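Ticket 228 - Mount loses alignment after meridian flip
Product: Sturnley equatorial mount, hand controller firmware 3
Opened by: Percy Zapata
Assigned to: Nilton Arboleda
Status: Closed

Percy Zapata
After a meridian flip the mount lands well off target. Before the flip, gotos put the star inside the eyepiece field every time. After it, the star is out of the field to the east, always the same direction. I did a fresh polar alignment and a two-star alignment and got the same result. Tube is a 200 mm Newtonian, balanced on both axes.

Nilton Arboleda
Thanks. Please send the latitude, longitude, time zone and daylight saving setting exactly as the controller shows them. Also tell us which two stars you used and which side of the meridian they were on.

Percy Zapata
Location matches my phone. Time zone is correct, daylight saving is off. Both stars were west of the meridian because I have a house on the east side. The error is close to a full field width in a 25 mm eyepiece.

Nilton Arboleda
Two stars on the same side will not show cone error, meaning the tube does not point exactly square to the declination axis. The model looks fine until the tube changes sides, and then the error doubles. Please check this first:
Set the mount to the home position.
Center a star just west of the meridian and sync.
Force a flip from the Utilities menu and go back to the same star.
Write down how far off it is in right ascension and in declination.

Percy Zapata
Done at 9:40 p.m. The offset is nearly all in right ascension, with very little in declination. I repeated it on a second star and it came out the same.

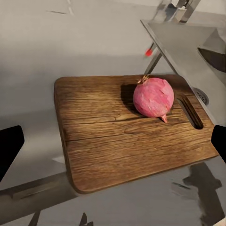 Nilton Arboleda
That fits cone error. On the Vurken dovetail there are two small push screws at the front end. Loosen the main clamp a quarter turn, raise the front of the tube with the screws by a small amount, tighten, and run the flip test again. If the offset grows, go the other way. Do not adjust the polar alignment while doing this.

Percy Zapata
First try made it worse. Backed the screws out and shimmed the rear ring - better. After 7 rounds the star comes back inside the field, a little off center.

Jhosep Cuervo
Adding a note from second line. Once the remaining offset is small, run the three-star alignment with two stars on one side and one on the other. The controller will then model the rest. Clear the old alignment data first or it will average the two.

Percy Zapata
Cleared and redone. Went back and forth across the meridian four times and the target was in the field each time. Fine to close.

Nilton Arboleda
Closing. Cause: cone error at the dovetail, hidden by same-side alignment stars. No parts replaced.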